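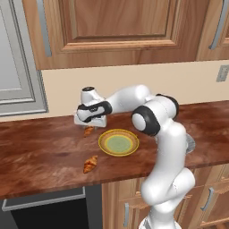

The simulated kitchen with the gripper above one of two croissants. Render: Dirkville Robotics Lab

DIRKVILLE, 01/04/2021 – Researchers at the Dirkville Robotics Lab have released results for a planning method that lets a robot arm work out which of several similar objects an instruction refers to before it commits to a motion. The method, named Prumetti, was tested entirely in simulation.

In the benchmark, a seven-joint arm is placed at a kitchen counter and given a short written command, such as "put the front croissant on the yellow plate." Objects and dishes are rearranged between runs. The planner scores each candidate object against the command, then scores it again after estimating whether the arm can reach it without striking a cabinet or a dish. Motion begins only when both scores favor the same object.

According to the group's report, the arm picked the intended object in 90 percent of trials. A baseline planner that used the language score alone was tested on the same 40 kitchen layouts and did worse in layouts where two objects of the same type lay close together.

"Most of the errors we used to see were made before the arm moved at all," said Úna Corrigan, who led the work. "It had settled on the wrong item, and everything after that was executed correctly."

The reach estimate adds 2 seconds of computing time per command on a standard workstation. Corrigan said most of that time goes to collision checks between the elbow and the edge of the counter, and that the checks could be run in parallel.

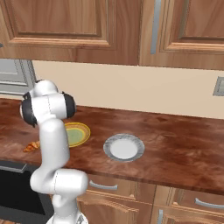 Another view from the simulated kitchen, with two plates on the counter. Render: Dirkville Robotics Lab

Commands that name a destination proved harder than commands that name only an object. Plates with distinct rim colors were matched reliably, while descriptions based on position – "the plate on the right" – failed more often when the arm blocked part of the counter from the camera.

Jussara Conceição, a co-author responsible for the simulation environment, said the rendered wood grain and lighting were varied to keep the system from relying on a fixed background. Friction and object weight were held constant, and the report lists this as a limitation.

Tests on a physical arm are planned at the Dranum site, using 14 of the existing layouts. The layout files and scoring code are available from the lab on request.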